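Vanity unit

A vanity unit is a piece of bathroom furniture made up of a washbasin and the cabinet beneath it. The basin may be set into the top of the cabinet, stand on it as a separate bowl, or form the whole of the top in one piece. The cabinet hides the waste pipe and the water supply and gives closed storage for soap, cloths and cleaning goods. In everyday speech the term is often shortened to "vanity". Older trade lists also use "basin cabinet" and "vanitory unit".

Vanity units are found in homes, hotels, small offices and holiday lets. They are distinct from the pedestal basin, which rests on a ceramic column and has no storage, and from the wall-hung basin, which is fixed to the wall with its pipework left open or covered by a half pedestal.

Background

The vanity unit descends from the washstand, a table or small cupboard that held a jug and bowl in the bedroom. Water was carried up by hand and carried down again after use. Once houses had piped water, the bowl was fixed and given a drain, and for a long time the cupboard under it fell out of favour. Open pipework was thought easier to keep clean, and the pedestal basin was the usual choice in British bathrooms well into the twentieth century.

Cabinets came back as bathrooms filled with bottled goods and as flat boards with hard-wearing surfaces became cheap. Early fitted units were made by local joiners. The Tetside workshops, on the river side of Humden, sold painted basin cabinets to builders in the district, and a surviving order book lists 521 of them, most in white or cream. Kenna MacBrayne's short account of the workshops, The Basin Makers of Tetside, remains the main source for their methods. She notes that the carcass and the doors were priced separately, and that many buyers took the carcass alone and hung a curtain across the front.

Parts

The body of the unit is called the carcass. It consists of two sides, a base, and rails at the front and back, with the back panel cut away or left out so that the pipes can pass through. Doors are hinged to the sides and usually meet in the middle under the basin. Drawers, where there are any, are placed to one side of the trap or are made with a U-shaped cut-out to go around it.

The basin itself is most often ceramic. Cast resin, stone, glass and enamelled steel are also used. A basin that covers the full top of the cabinet has a raised ledge at the back to carry the tap, and the ledge commonly doubles as a shelf for a soap dispenser or a tumbler. A shallow fall in the bowl leads the water to the waste.

Feet or a plinth raise the carcass off the floor. Adjustable feet are useful on tiled floors, where there is often a slight slope, and a clip-on plinth can be taken off to reach a dropped earring or a leaking joint. Wall-hung units have neither and are held by brackets at the back.

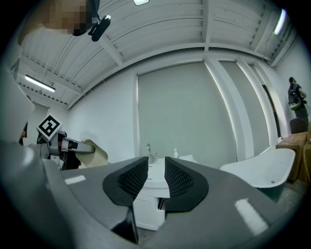
Does a vanity unit have to be placed against a wall?

Most are, since the supply and waste pipes normally run in or along a wall and the tap side of the basin is made to face it. A unit can stand away from the wall if the pipes are brought up through the floor, but it then needs a finished back panel and firm fixing to the floor.

Sizes

Width varies more than any other measurement. The narrowest units are made for cloakrooms and hold a basin just large enough for rinsing the hands. Double units have two basins side by side and two sets of pipework, sometimes joined to a single waste.

Depth from front to back decides whether a unit will fit a tight room. Shallow models of 350 mm are sold for passages and for rooms where the door opens towards the basin. Their bowls are small, and the tap is sometimes set at the side to leave more space for the hands. A height of 34 inches to the rim is used on some taller units and suits standing adults. Lower units are easier for children, and open-fronted basins are needed where someone will be seated in a wheelchair.

Taps and waste

The single-lever mixer is now the ordinary tap on a vanity unit. It needs one hole in the ledge, and the lever sets both the flow and the temperature. Separate hot and cold pillar taps need two holes and are still fitted in older houses. Tall mixers are made for bowls that stand on top of the cabinet, and wall-mounted spouts leave the ledge clear.

The waste may have a plug and chain, a pop-up plug worked by a rod behind the tap, or a sprung plug that is pressed to open and close. A basin with an overflow takes a slotted waste, and one without takes an unslotted waste. Mixing the two is a common cause of slow leaks inside the cabinet.
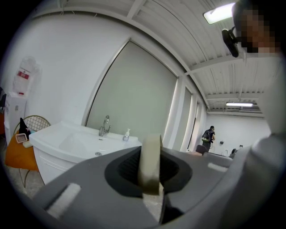
White vanity unit with rectangular basin, single-lever chrome tap and pump soap dispenser on the back ledge.

Storage inside

The space behind the doors is less generous than it looks from outside. The bowl hangs down into the upper part, the trap takes up the middle, and the stop valves need to stay within reach. Tall bottles go at the sides. Spare toilet rolls are best kept on a raised shelf, clear of any drip from the joints.

Small drawers suit things used every day, such as combs, razors and toothpaste. The Gallardo catalogue, which supplied much of the Sarnside district, offered a narrow drawer beside the basin as an extra, with a choice of knob or bar handle. Azucena Esquivel, who wrote the fitting notes for the catalogue, advised that a drawer should have a lip at the back so that toothbrushes did not roll out behind it when it was pushed shut. The notes also warn against fixing the drawer on the side nearest the bath — the front could not be pulled out fully once a bath mat or stool was in place.

Cleaning goods containing bleach should be kept away from metal hinges, which rust quickly in the vapour, and out of the reach of small children. A simple tray on the cabinet base will catch spills and show up a leak early.

Placing in the room

A vanity unit needs clear floor in front of it for a person to stand and bend, and for doors and drawers to be opened. In family bathrooms it is usual to put the unit near the door and the bath further in. Ferdinand Bühler, in a guide to small bathrooms printed at Humden, gives 17 floor plans and places the basin beneath the window in only two of them, on the grounds that a mirror is then hard to fix.

Other furniture is often kept near the basin. A chair or stool is handy for clothes, towels and for sitting down to dry the feet, though upholstered seats are better kept out of reach of splashes. Wire chairs with loose cushions can be wiped down, and the cushions can be taken away for washing. Freestanding baths and large bowls are sold in matching white or with a coloured base, and look best with some floor left showing on each side.

Hard floors are the rule. Glossy tiles with a marble pattern are popular and hide water marks fairly well, but they can be slippery and a mat in front of the basin is advisable.
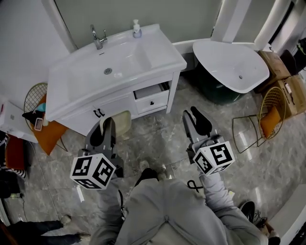

Care and cleaning

Ceramic basins are cleaned with warm water and a mild cream cleaner on a soft cloth. Scouring pads leave fine scratches that hold dirt. Limescale around the foot of the tap can be softened with a cloth soaked in white vinegar, left for a short time and rinsed off well — vinegar should not be used on marble or limestone tops.

The bead of sealant between basin and wall needs replacing when it turns black or lifts. The old bead is cut away in full, the joint is dried, and new sanitary sealant is run in one pass and left to cure overnight.

Doors and drawer fronts should be wiped dry along the lower edges, where water collects and the coating tends to fail first. Swollen board cannot be pressed flat again, but a single door can usually be replaced. Hinges are adjusted with a cross-head screwdriver, one screw moving the door sideways and another moving it in or out.

See also

Pedestal basin
Washstand
Mixer tap
Bathroom cabinet
Freestanding bath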